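Plususdale Residence Services
Facilities and Equipment Help Desk

Ticket 2116
Subject: Rice cooker, shared kitchen, switches to warm before the rice is cooked
Submitted by: Shalini Chaudhary
Assigned to: Zdeňka Michalík
Priority: Normal
Status: Closed

Initial report
The rice cooker in the second-floor shared kitchen has been moving to the warm setting after nearly 20 minutes, leaving the rice hard in the center and water standing on top. Residents have reported this on 4 occasions. The cooker was issued in January and has not been dropped to my knowledge. Please advise whether it should be withdrawn from use.

Response, Equipment Desk
Thank you for your report. Please keep the cooker available but do not start a further cycle until the following have been checked.

With the cooker unplugged and cool, lift out the inner pot and inspect the heating plate beneath it. Grains of rice, dried starch or a folded piece of paper towel under the pot will hold it away from the plate and may end the cycle early. Wipe the outside of the pot dry before returning it, and turn it slightly from side to side until it sits level.

Please also inspect the lid. The perforated inner plate and the steam valve at its center should be free of residue.

Reply from submitter
Both areas were inspected on Monday before the evening meal. Two grains of rice and a patch of dried starch were found on the heating plate and have been removed. The lid plate had a light film, which came off with warm water and dish soap. The pot now sits flat.

I would add that residents have been filling the pot in different ways. Some rinse the rice in it, and some add the dry rice afterward from the wooden cup kept with the cooker. 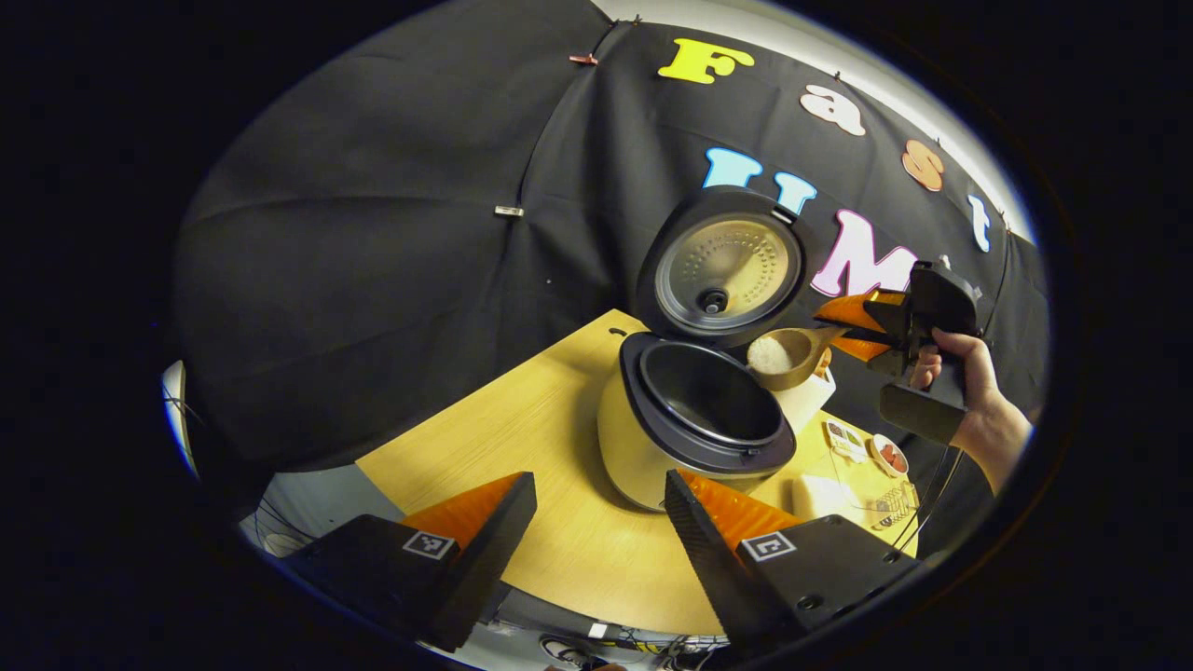
The amount of water also varies, as the instruction card was misplaced when the kitchen was repainted. Kindly confirm which method the residence should follow.

Response, Equipment Desk
Either order is acceptable, provided that no grains fall between the pot and the body of the cooker. Pouring should be done slowly and close to the pot. If any rice is spilled over the rim, the pot must be taken out and the plate checked again before the cooker is switched on.

For the test cycle, please use 200 grams of white rice, rinsed, with water according to the replacement card sent today by internal mail. Close the lid until it latches and leave it closed for the full cycle. Record the time at which the cooker changes to warm.

Reply from submitter
Test completed. The cooker changed to warm after 34 minutes. The rice was cooked through and no water remained. A second cycle the next day gave the same result. The replacement card has been taped inside the cabinet door.

Resolution
Cause recorded as residue on the heating plate. No parts were ordered. The plate is to be wiped weekly under the kitchen cleaning schedule. Should the fault return, please reply to this ticket and unplug the cooker until it has been collected.

Closed by Zdeňka Michalík, Equipment Desk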